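Thread on our bed-making paper, by Perrine Gautier. Hường Nghiêm and I have been at this since January, and the written version is now out.
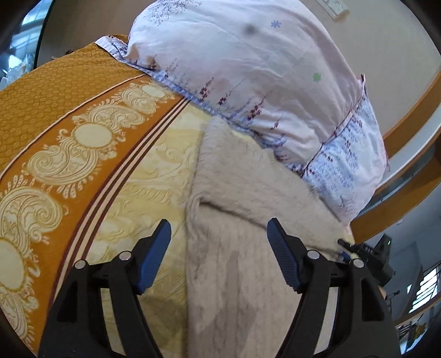
Vol. 8, No. 16

1/ The question: how much does a policy trained on hand-held gripper demonstrations gain when the person demonstrating slows down before contact with cloth? Most of our data is bedding. Pillows, blankets, patterned sheets.

2/ Method in short. A person carries the gripper and does the task with it. The camera on the tool records the view, finger opening is read back from the same video, and the tool's path is recovered afterwards. No arm is present at collection time.

3/ We call the set Skititer. It has 3000 demonstrations, all in ordinary bedrooms in Plostville. 2500 went into training. The rest were held out by home, so no bed appears on both sides of the split.

4/ Why beds. A pillow has no fixed shape, a plush blanket hides its own folds, and a printed sheet is full of edges that have nothing to do with geometry. A sheet with a paisley border and a band of stripes gives the path recovery plenty to hold on to. It also gives the policy plenty of false seams.

5/ Two conditions. In "plain", the demonstrator moves as they like. In "pause", they open the fingers wide, hold still over the cloth for 16 video images, then close in. Nothing else in the protocol differs.

6/ Result: pause does better on first grasp in the held-out homes, with pillows gaining most. Blankets gain a little. Flat sheets show no difference we would defend.

7/ Our reading is that the pause gives the policy a clean view of the target with both fingertips in sight and clear of each other. With plain demonstrations the fingers are often closing while the camera is still swinging, and the learned policy copies that.

8/ A check on this. We trimmed the still part out of the pause recordings and trained again. Most of the gain stayed. So the slow approach matters more than the extra images, which I did not expect and Hường did.

9/ Failure cases. Loose pillowcase edges are the worst. The policy takes the flange, lifts, and the filling stays on the bed. It counts as a grasp under the Delaunay scoring rule, so we report both that score and a stricter one where the pillow must leave the bed.

10/ Second failure: tone on tone. A pale pillow beside a beige blanket, in flat light, and the policy closes on the boundary between them. Windows in view make it worse, as the exposure shifts during the approach.

11/ What we did not test: duvets, fitted sheets, anything under tension at the corners. Also only 8 demonstrators, all right-handed. Please don't read the numbers as covering more than that.

12/ Training ran on Rokalex with default settings apart from a shorter action horizon. Longer horizons gave smoother motion and poorer grasps — see the second table in the appendix.

13/ Replies asking for the split by home: it is in the supplementary folder, one text file per condition. Hường is handling requests for the raw recordings.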